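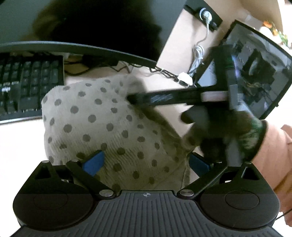 Ribbed top plate with a silver pivot screw at the base of each arm.

Bench Tips for Keyboards, Mice and Controllers Used in Long Sessions

Last revised 30 May 2026

These notes cover cleaning and small repairs on input hardware that gets heavy use in online role-playing games. The wear pattern in that genre is specific. A small group of keys takes nearly all the presses, the right mouse button is held down for camera control for long stretches, and the thumb buttons carry whatever the player has bound to them. Hardware used for typing wears more evenly and most of the following applies to it only in part.

The examples come from a Skeltico 12-button mouse, a Dena hot-swap keyboard and two generic controllers. My play time is mostly in Geswood, on a defensive class with a long rotation, so the number row fails first. A caster with everything on the thumb grid will see the mouse go first.

Before opening anything

Unplug the cable. On wireless units, switch off at the slider and remove the battery if it comes out without tools. If the battery is glued in, disconnect its plug from the board as the first step after opening. Pull on the plug body with tweezers and leave the wires alone.

Export macros and key bindings before working on a mouse or keyboard with onboard memory. Cleaning does not erase them, but a firmware reset done afterward to chase a fault will. Geswood stores bindings per character on the local drive, so copy that folder as well. I lost a full set of raid bindings in October by skipping this.

Work on a light-colored towel with a raised edge. Small screws roll, and a dropped spring is easier to find on white cloth. Lay the screws out in the positions they came from. Mouse shells often use two lengths, and a long screw driven into a short post will crack it or mark the top shell from the inside.

Screws

Use the correct bit. Many mice take a Phillips #0 and many controllers a #00 or a small security Torx. A bit one size too small will turn the screw twice and strip it the third time.

Screws under the glide feet are common. Warm the foot with a hair dryer on low, lift one corner with a plastic pick and peel slowly. Feet that have been peeled rarely sit flat again. Order a replacement set before starting.

For screws going back into plastic, set the screw in the hole and turn it counterclockwise until it drops with a small click. Then turn clockwise. The screw is now in its old thread. Skipping this cuts a second thread across the first, and after a few openings the post holds nothing. Stop when the head seats.

A stripped post can be recovered in some cases. Cut a sliver of soft plastic from a zip tie, lay it in the hole and drive the screw in beside it. For a post that has split, run thin cyanoacrylate into the crack with a pin, clamp with a turn of thread, and leave overnight.

Keycaps

Photograph the board first. Pull caps with a wire puller, lifting straight up. Ring-type plastic pullers scratch the sides and put a twist on the stem. Large keys on stabilizers should be lifted from both ends.

Wash caps in lukewarm water with a drop of dish soap. Soak for an hour, stir, rinse, and spread them stem-up on a towel to dry overnight. Water held inside the stem is the usual cause of a key that acts up the day after cleaning. Hot water can warp thin caps. Do not use alcohol on caps with printed or painted legends.

Shine on the movement keys is wear and will not wash off. On solid-color caps with molded legends, it can be evened out by wet sanding very lightly with 3,000-grit paper on a flat backing. The result is more uniform but still glossier than new. On printed caps the legend will come off, so swap worn caps with same-row caps from the far side of the board. A in place of L works on most profiles.

Switches that double or drop presses

A double press shows up in game as a toggle skill that turns on and straight off again. Test outside the game in a text editor before blaming the hardware. Server delay can look similar. Press the key slowly, then quickly, then with sideways pressure. A fault that appears only with sideways pressure is usually a loose socket or a bent pin.

On a hot-swap board:

Pull the switch with both tabs squeezed.
Check the pins. Straighten with flat-jaw pliers if bent.
Put a known good switch in the same socket and test.
If the fault stays, the socket or board is at fault. If it goes, discard the switch.

The Dena board supports its sockets with solder only, so press new switches in with a finger behind the socket if the case is off. Without support, a bent pin can push the socket off its pads.

On a soldered board, contact cleaner is worth one attempt. With the board unplugged, hold the key down, apply one short burst of plastic-safe cleaner at the stem, work the key several dozen times, and let it dry fully. This helps with dirt. It does nothing for a fatigued contact leaf, and a switch that returns to doubling within a week should be desoldered and replaced.

My own log has the "3" key on the Dena failing at 440 hours of play. That key carries a shield skill used on every cooldown. I now rotate the switches along the number row at each cleaning, moving the ones from 8, 9 and 0 down to the low end.

Mouse buttons

Main click switches come in mechanical and optical types. Optical switches do not suffer contact bounce, so a double click on an optical mouse points to firmware, debounce settings or a damaged plunger. Check the settings first.

Mechanical switches can be opened and retensioned, but the part costs less than the time. Replace both main switches together so the feel matches. Note the orientation before removing the old one; the three pins are evenly spaced and the switch will fit backward. Clear the holes with braid, and do not push a new switch through solder that is still solid.

The thumb grid on the Skeltico is a separate small board on a ribbon cable. The latch on the connector flips up. It does not slide. Lift it with a fingernail, withdraw the ribbon, and on reassembly check that the ribbon edge is parallel to the connector before closing the latch. A ribbon seated at an angle gives one dead column of buttons and nothing else wrong.

Scroll wheel

A wheel that zooms the camera in by one step while being rolled out has a dirty or worn encoder. Compressed air through the side of the wheel well clears lint and sometimes fixes it. If not, open the shell, lift the wheel and put one drop of contact cleaner into the encoder at the shaft. Rotate it in both directions for a minute. Wipe hair off the axle. A very small amount of plastic-safe grease on the axle end quiets a squeak. Keep grease off the encoder.

Sensor and feet

Clean the sensor opening with a dry cotton swab, turned once. Fibers left in the opening cause the pointer to jump, so finish with a hand blower and check under a lamp. Do not touch the lens with tweezers.

Skipping that appears after cleaning is most often caused by thick aftermarket feet raising the sensor. The original feet should be removed completely, adhesive included, before new ones go on. A plastic card and a little isopropyl alcohol will clear the residue.

I run the mouse at 3,000 DPI with the in-game camera speed turned low. At that setting a lint problem is visible at once as jitter on a slow pan.

Cloth mats

The Zakharchenko mat and other stitched cloth mats can be hand washed in a bathtub or a large sink. Cool water, dish soap, a soft brush, strokes in one direction. Rinse until the water runs clear. Roll it in a towel to press the water out. Do not wring it, and do not use a dryer, as heat loosens the bond between the cloth and the rubber. Dry flat for a full day, cloth side up, then turn and give the rubber side a few hours.

A fraying edge can be sealed with a thin line of flexible fabric glue. Keep it off the top surface, where it will catch a mouse foot.

Controllers

Stick drift makes a character walk forward slowly with no input. Raise the dead zone in the game settings first – a small increase hides early drift for months. After that, blow out the base of the stick while rotating it, then recalibrate if the controller allows it. Replacing a potentiometer stick module requires desoldering fourteen pins on the common type, and a first attempt should be made on a controller that is already written off.

Sticky face buttons are nearly always dried drink. Open the shell, lift out the rubber membrane, wash the buttons and membrane in soapy water, and clean the board contacts with isopropyl alcohol on a swab. Dry everything completely. Check which way the membrane faces before it comes out.

Worn rubber on stick tops turns slick or tacky. Tacky rubber has broken down and cleaning only slows it. Slip-on caps cover it, though they add height and change the feel of fine movement.

Cables

A cable that cuts out at the plug has usually been bent there against the desk or case. Move the strain with a right-angle adapter or a rear port. For a detachable cable, replace it. For a fixed one, open the mouse and look at the internal plug. Many use a five-pin connector, but wire order varies between makers, so match the new cable to the old by continuity and not by color.

Cleaning interval

Surface wipe, once a week. Keycaps off, twice a year. Mouse shell opened only when there is a fault, given the cost of feet. Swab the sensor opening whenever the mat is washed. Keep spare main switches in the same box as the screwdriver, in the original bag, with the part number on it.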